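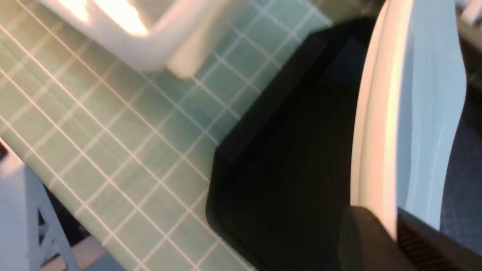 Call for participants: supper club cooks and hosts, Cultow

3 min read

Ostesik is looking for people to cook and host at its supper club in Cultow. The club starts in June and runs in the old chapel hall on Dauda Street. You don't need to have worked in a kitchen before. You do need to be 18 or over, able to stand for most of an evening and willing to eat with strangers.

Each supper seats one long table. The food is simple – a soup, a main dish with rice or bread, and fruit. Recipes come from the people taking part, so please tell us in your form about a dish you cook well at home and how many people you normally make it for.

What you would be doing

Cooks arrive at 3 pm and work until the main dish is served. Hosts arrive at 5 pm, lay the table, welcome guests and stay to clear up. You can ask for one role or swap between the two. We provide aprons, ingredients and all the tableware, and everyone taking part eats with the guests. 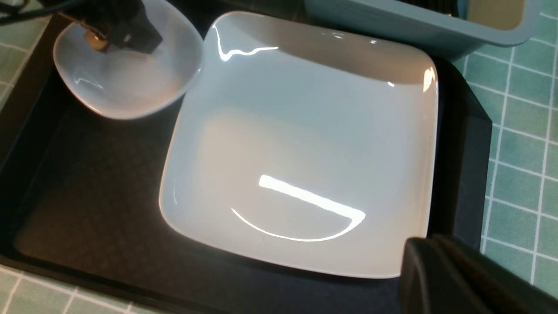

Do I have to come to every supper?

We ask for three suppers over the season, and you choose them from the list we send out in advance. If you want to do more, say so on the form and we will put you down as a reserve.

What we offer

This is an unpaid role. We refund bus and train fares within the county and mileage for drivers coming from the villages. Before your first supper you will do a food hygiene course with Clirelier, our training partner, which we pay for. The course takes one morning and you keep the certificate. People who complete their three suppers also get two guest places at a later one – these can't be sold, but you may give them away.
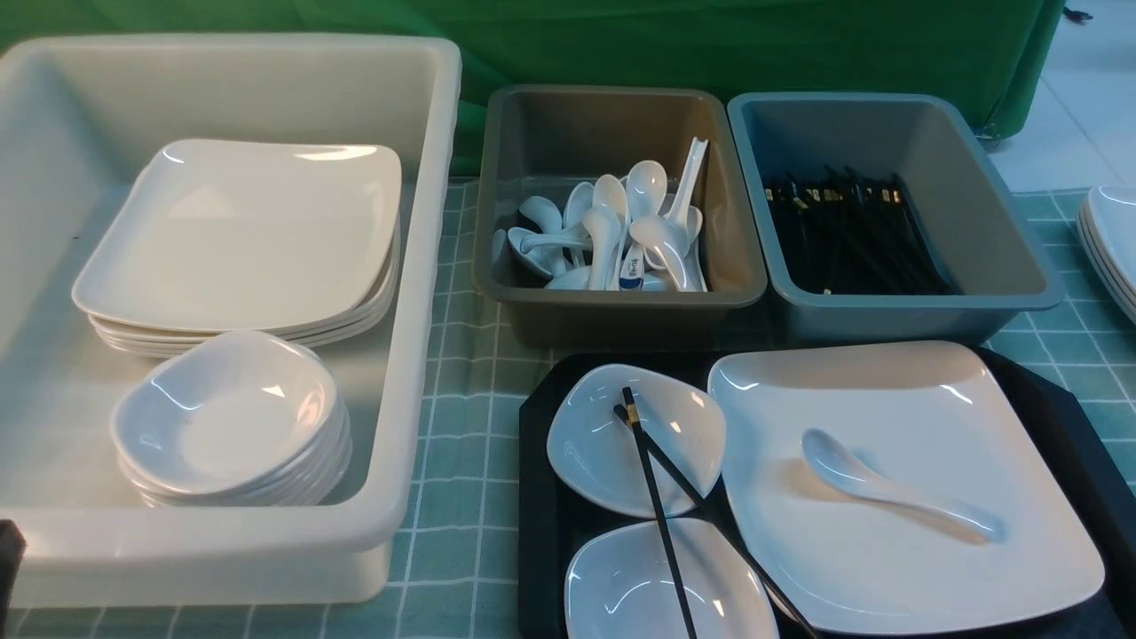 Square plates, bowls and soup spoons.

Who can apply

Anyone living in or near Cultow. We would particularly like to hear from people who have moved to the area recently, and from people who cook food that isn't easy to find locally. English is used in the kitchen but it does not need to be perfect. The hall has a level entrance and an accessible toilet. The kitchen is narrow and has one fixed-height worktop, so please contact us if this might be a problem and we will talk through the host role or other arrangements.

Tell us about any allergies. Nuts are sometimes used and we can't promise a kitchen free of them. 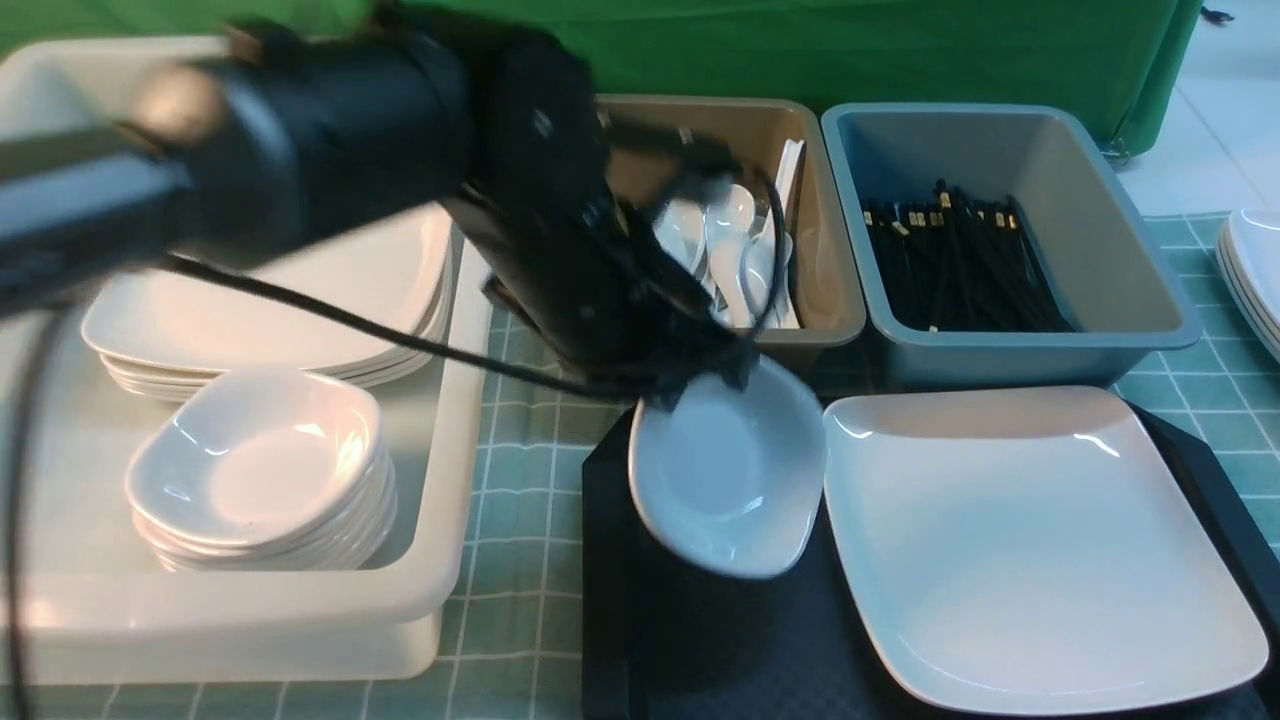
How to apply

Ask for a form by phone or collect one from the hall on Dauda Street. It is two pages long. Quote reference 881 when you get in touch. We will invite people in for a short chat and a look round the kitchen – no cooking test. Places are given out as forms come in, and we keep a waiting list once they are full. If you can't make daytime chats, we can see you after 6 pm.

Contact Ostesik: Dauda Street hall, Cultow | © Ostesik | Back to top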